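Vustbridge Community Board > Home and Garden > Water tank pumps

Tank pump cycling on and off overnight

gumleaf_kev
Pressure pump on our rainwater tank kicks in every 7 minutes overnight with no taps open. We're on a small block out at Estdale. Pump is a Palomino, five years old. Plumber quoted $115 just to come out, so I'd like to rule out the easy stuff first.

dustyroad
Leaking toilet cistern. It's nearly always a cistern. Put some food colouring in the tank of the loo before bed and see if the bowl has changed colour by morning.

Marg_B
I'd look at the pressure vessel before the toilets. Ours lost its air and the pump went on and off all day. Turn the power off, open a tap to drain the pressure, then put a tyre gauge on the valve.

dustyroad
A flat vessel makes it short cycle when you're using water. It won't start the pump by itself with everything shut. Water has to be going somewhere.

Marg_B
Fair enough, but a flat vessel makes a tiny drip look a lot worse. He should check both.

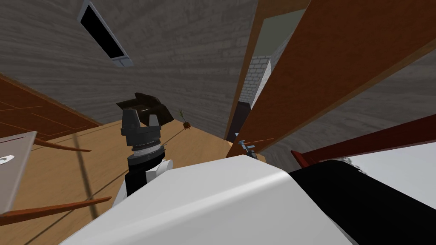 tinshed31
How do I tell if the leak is in the house or in the pipe out to the garden?

dustyroad
Shut the isolation valve on the house line and listen to the pump for half an hour. If it still cycles, the fault is on the garden side or at the check valve.

gumleaf_kev
Did the colouring on Friday night. Bowl was blue in the ensuite. New inlet washer and flush seal from the hardware place in Bidley, $31 for the two. Pump still comes on, though nowhere near as often.

Marg_B
Then check the vessel.

dustyroad
Or the check valve.

gumleaf_kev
Will do the vessel first, I've already got a tyre gauge.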